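Unit 7: Hand tools, torque and workplace storage
Notes prepared by Joanne Stockdale. Read before Sunday's practical.

7.1 Torque at the handle

Torque is the product of applied force and the radius at which it acts. For a screwdriver, the radius is half the handle diameter, so a fatter handle gives more torque for the same grip force. Shaft length has no direct effect on torque, although a longer shaft is easier to keep in line with the screw.

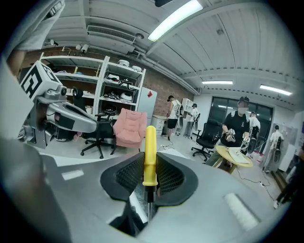 Fig. 1. Screwdriver with yellow handle and thin metal shaft.

Most slipping (cam-out) is caused by a tip of the wrong size or by poor alignment. Choose the largest tip that seats fully in the recess. Worn tips are to be replaced - do not regrind them in the workshop.

7.2 Knives and cutting

Cut away from the body and keep the free hand behind the line of the blade. Several shallow passes are safer than one deep pass. Retract the blade before putting the knife down. 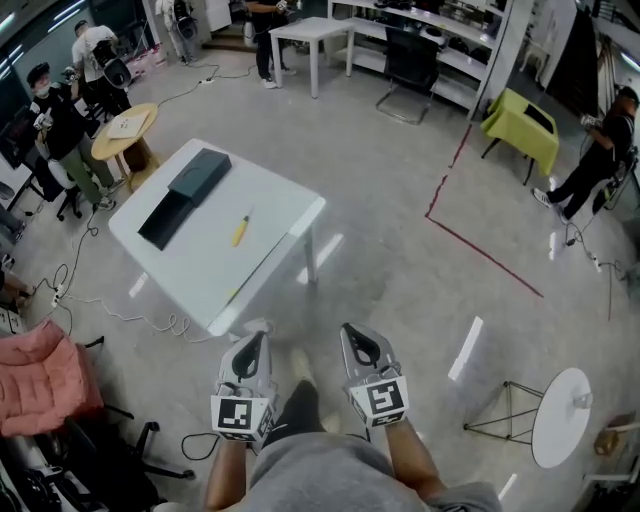
Dull blades need more force and are harder to control. Used blades go in the sharps tin, never in the general rubbish.

7.3 Storage and records

The Ackroyd store register lists 1,565 items, of which 37 are held for this unit. Sign tools out by item number. Aisles must be kept at least 600 mm wide.

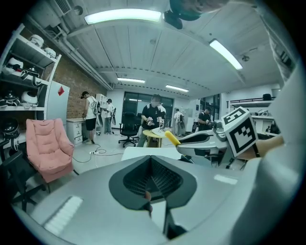 Damaged tools are tagged and handed to Phyllis Hartley, who enters the fault in the register. A tagged tool stays out of use until the entry is closed.

Exercise: calculate the torque for a tangential force of 37 N at a radius of 15 mm. Give the answer in newton metres and show your working.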